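Chapter 9
Working with Two Arms

Most of this book has dealt with a single arm, a single gripper and an object that stays where it was put. This chapter adds a second arm. Much of its material comes from a visit to the Groleo open day at Westorville in April 2023, where Radek Kováčik ran a handover demonstration for 14 guests.
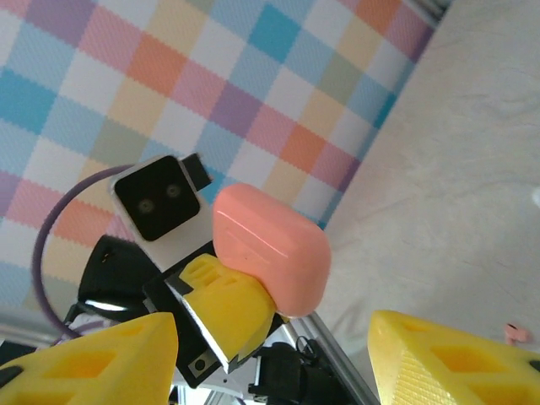 A handover is the passing of an object from one gripper to another without setting it down. The giving arm must keep its grip until the receiving arm has a firm hold. If it lets go early, the object falls. If it lets go late, the two arms pull against each other and the joint motors heat up.

Kováčik divided the task into approach, shared hold and release. Section 9.2 treats the shared hold at length, as most faults begin there. 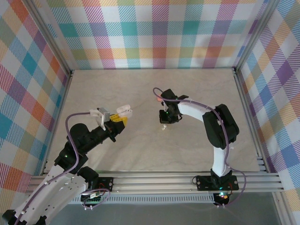

Both arms must also agree on where they are. When two bases share one rail, the distance between them is measured once and entered as a fixed value. An error of 2 mm in this value appears in full at the point of handover. Jamila Pramanik's method for checking it is given in Section 9.4, together with the worksheet used at the visit.

Readers should be familiar with joint limits and tool frames (Chapter 6) before going on.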